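Chamado 279 – Download do e-book em EPUB trava na metade
Loja: Plarix Livros
Aberto por: Yupin Chaiyaporn
Estado: resolvido

Oi, pessoal! Comprei o manual de vendas da Favwood em PDF e EPUB. O PDF veio perfeito (que livro bom, já estou no capítulo três!), mas o EPUB para sempre em 40% e o leitor acusa arquivo corrompido. Tentei em dois navegadores, mesma coisa.

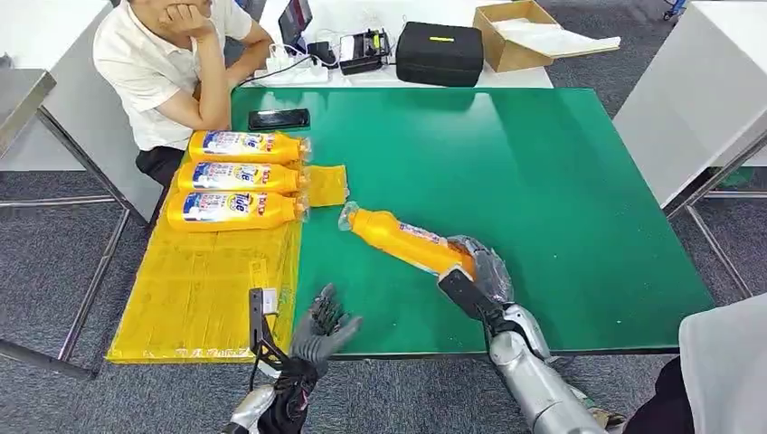
Nipon Thongsuk: Comigo também, e só no EPUB. O PDF, de 450 páginas, baixou de primeira.

Resposta do suporte, 13 de fevereiro de 2024
Obrigada aos dois, ajudou demais! Achei a causa: o servidor encerrava a conexão antes do fim nos arquivos grandes. Aumentei o limite e gerei um link novo – está em Minha conta, Meus livros. Apaguem o arquivo antigo antes de baixar de novo.

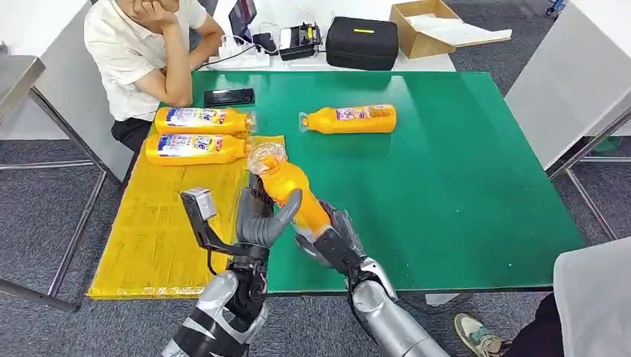
Garrafa laranja sobre a mesa verde

Yupin Chaiyaporn: Funcionou! Abriu direto no leitor, com sumário, notas e tudo.
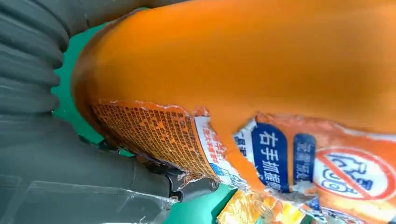 Só uma coisinha: no celular a capa ainda aparece em branco, mas o texto está inteiro e a busca ficou rapidíssima. Por mim podem fechar – e já quero o segundo volume em março!

Fechado por: Orathai Wannasri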